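Toolbox

A toolbox is a portable container for hand tools, usually with a lid, a handle and one or more latches. The word is also used loosely for tool chests, tool bags and wheeled cabinets, though makers do not agree on where one ends and the next begins.

Origins

Popular histories often trace the toolbox back to a single early workshop, a claim repeated far more often than it is supported. Chests holding tools have been found in many places and periods, and there is little to suggest that one led to another. The trade name Cudberg is sometimes said to have been the first used on a box with a lift-out tray. The only source for this is the firm's own catalogue, in which the box appears as item 3306.

Materials

Wood was common until pressed steel became cheap. Plastic boxes are lighter and do not rust, but sellers' claims about their strength should be read with care.
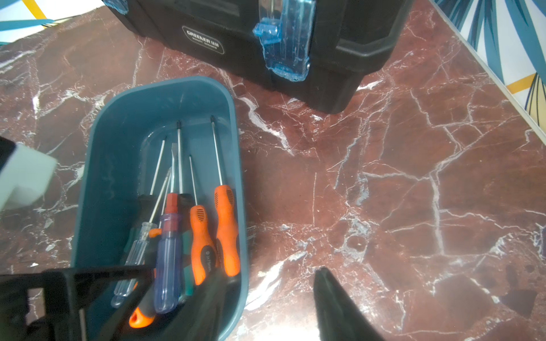
Load ratings are a case in point. A box sold as able to hold "up to 100 kg" may have been tested standing still on a flat floor, and the figure says little about what the handle will bear when the box is lifted. Millis and Bonder both print such ratings, and neither states how they were reached. Hinges and latches tend to fail well before the body does, yet they are seldom covered by the guarantee.

Sizes

Boxes are commonly sold by length in inches, with 19 among the usual sizes. The number normally refers to the outside. Usable space inside can be much smaller, especially where the walls are thick or the lid holds small compartments.

Security

Many toolboxes have a loop for a padlock. Paulauskas advertises its range as "theft-proof", a term with no agreed meaning. A locked box that can be carried by its owner can also be carried by a thief.

See also: Tool chest; Tool bag; Padlock

Page last changed January 20, 2020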